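Why I Went Back to Baking Bread in a Pot

2020-02-07

So I fell off the bread wagon for a while. If you've been reading since the old blog you'll remember the winter when every single post was a loaf, and then there was one about socks, and then nothing but tomatoes until fall. I didn't plan it that way. My starter died in the back of the fridge while we were moving, I was sad about it for longer than is reasonable, and then I just started buying the seeded loaf from Clisier like a normal person.

And it's a good loaf! I want to be fair to Clisier. They're on the corner by the post office, they open early, and the crust on the seeded one shatters all over your coat if you tear into it on the walk home (guilty). But they raised their prices again after the holidays, and I was going through two a week, and one morning I stood there in line thinking, I used to know how to do this.

So I came home and mixed up some flour and water and left it on top of the fridge.

The first few days were nothing. Paste. Then a lot of excited bubbles on day three, which I remembered is the fake-out, and then nothing again, and I nearly threw it out on day five. By day 8 it was doubling and it smelled like apples instead of gym bag. I gave it until day 14 before I asked it to raise anything, and I'm glad I did, because last time around I rushed it and got what my family still calls the doorstop.

Flour, for those who asked last time. I'm using the Stalter bread flour for most of it and whatever whole wheat is in the jar for the rest. Stalter comes in the big paper sack that leaks from the bottom corner no matter how you carry it. I've got it standing in a roasting tin in the pantry now and the tin catches the drips, or sprinkles, or whatever you call it when flour does it. I tried a fancier one for a while and could not taste a difference, and I really did want to, at that price.

My dough is wetter than it used to be. I was scared of wet dough for years. It stuck to everything, me included, and I'd panic and throw in another handful of flour, and then another, and end up with a brick. What finally fixed it was a bowl of water next to me on the counter. Wet hands, quick fold, walk away. Half an hour later, same again. You really don't have to knead it at all if you're home for the afternoon, and you can get a load of laundry done in between.

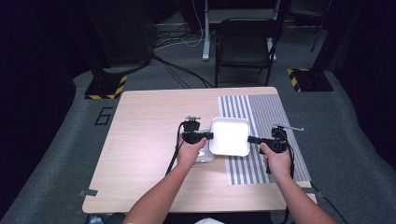 Then there's the overnight bit. I put the shaped dough in the fridge before bed, covered with one of those elastic shower cap things, and bake it in the morning. It's less romantic than rising gently by the stove but my kitchen is freezing in February and the timing was all over the place. One day it was ready at four in the afternoon, the next it was ready at eleven at night and I was standing there in pajamas waiting on an oven. The fridge doesn't care what the weather's doing.

I bake it in the Karam pot, the heavy one with the chipped lid that I got at a yard sale ages ago. Oven as hot as it goes, pot inside while it heats, dough in on a piece of parchment, lid on. Then I take the lid off after 22 minutes and let it go until it's darker than I'm comfortable with. That last part took me a long time to learn. I always chickened out at golden, and golden is pretty but it goes soft by lunch.

Please be careful with the lid. I have a little shiny mark on my wrist from grabbing the knob with a dish towel that turned out to be damp. Get real oven mitts, the ugly long ones.

The other thing I changed is that I write it all down now. I've got a notebook with flour in the spine where I put how warm the kitchen was, how long it sat out, and whether we liked it. Most of the entries say "good" or "good, bit flat," so as science it isn't much, but I did figure out that my favorite loaves were all ones where I'd left it out an extra hour by accident. So now I leave it out an extra hour on purpose.

I've made 7 loaves since I started up again. Two were great, one was gummy in the middle because I cut it hot (I know, I know, but the smell), and the others were just bread, the kind you make toast with and don't think about. I'm pretty happy with just bread. The gummy one became croutons and those were gone before the soup was ready.

A couple of you wanted to know about the timer app I mentioned. It's called Fotik, and it lets me name each timer so I don't get a beep and have no idea if it's dough or eggs or the dryer. There's probably a better one out there. I haven't looked.

Next up I want to try a rye, a proper dense dark one with caraway that you slice thin. If you have a recipe that doesn't need three different kinds of rye flour, leave it in the comments, please! My pantry shelf is already bowing in the middle. And I still owe you the soup recipe from last month, I haven't forgotten, I just have to find the envelope I wrote it on.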